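The quiet return of the shape board

8/11/25

Foam. Everyone's buying foam. Two years ago you couldn't give a shape sorter away, now there's a waiting list at Wedari and the shop in Illeo has put its last one in the window, not for sale.

Grown-ups want them too, which I didn't expect. For the desk, mostly. For the hands.

Wood had its turn. My own board dates from 1965, beech, paint long gone from the edges, and it makes a racket on a kitchen floor. You know when a child is up. Foam just takes it — drop a block and there's a dull sort of thud, then nothing. Lovely at six in the morning.
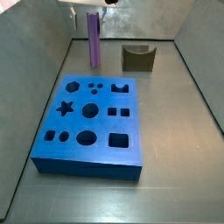 Colour matters more than makers think. Too many shades and a two-year-old looks at the paint and forgets the holes. Chaturvedi tried a board in 29 colours and it was, frankly, a headache. Blue on blue is calmer: bright on top, navy down in the pockets, so the star stands out by its points and the big circle by being big. The pair of little squares side by side is a nice touch. So are the three small round holes in their triangle, good for fingers even with no pieces to hand.

What to look for, quickly. Thickness, first. Thin boards curl by December and then teh pieces ride up. Clean cuts. A shape or two that isn't in the usual set, for when the easy ones get boring.

Mosano sells spare pieces singly. Buy extra, they go under the sofa.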